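Shukla Sorts the Dishes: Our Spring Project Report
Robotics Club, Team Nuler

So this is my half of the write-up. Deepak Goel did the wiring and safety section, which is a separate file, so if you're looking for the emergency stop stuff go read his.

When we started in February the plan was way too big. We wanted an arm that could clear a whole table, plates and forks and everything, and Mr. Uniyal (Girish Uniyal, our advisor) let us talk for a good long while before he asked how we were going to pick up a fork. We had no idea how to pick up a fork! So we went down to plastic bowls and cups in bright colors, and the job became: find a piece, grab it by the rim, put it in the stack. We named the arm program Shukla after a math teacher we all liked, and the name stuck even after we rewrote the whole thing.

The first big headache was the table. Bare, it was shiny, and our color finder kept deciding that the glare was a bowl. We tried paper, then a bedsheet, and then Deepak found the dark green cloth in a closet and the fake bowls pretty much stopped. The one catch is the lime bowl. Its shadow side gets close enough to the cloth color that we had to set its range by hand, and I still don't love the numbers I picked.

Next came training the grab model. We drove the arm by hand with the Tosten controller and saved each try. I did most of the early ones and they're terrible — you can see the arm wiggle every time I got nervous. In the end we saved 600 tries and kept 400 of them. The rest had a bad start, or a dropped piece, or in one case me bumping the table with my hip.

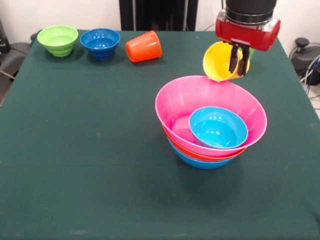
The yellow cup over the pink bowl, with the small cyan bowl inside and the orange cup lying on its side at the back.

Cups were harder than bowls, by a lot. A bowl sitting upright gives you rim all the way around, so the gripper can come down almost anywhere. A cup on its side only has one good spot, and if the fingers close too far back on the ribbed part it squirts out like a bar of soap. We fixed some of that by slowing down the last bit of the close. I wanted to add rubber tips too, but the ones we cut kept peeling off, so that's on the list for next year.

For the final test we ran 80 grabs with the pieces moved between every run, and 31 of the misses and hits were cups (I should've split those up better in my notebook, sorry). Bowls went well enough that we quit holding our breath. Letting go was the sloppy part. If a cup gets released tilted it can roll around in the top bowl, and the program has no clue that happened because it only looks before the grab and never after.

If I got a do-over I'd write the checking step first. I'd also label the saved files with something better than "good_one_final2." Deepak wants to move everything over to Drimow this summer so we can replay runs without booking the room, and I said I'd help as long as he does the install.

Code and my notebook pages are in the club folder under Nuler. The color ranges are on the last page, and the lime one is circled.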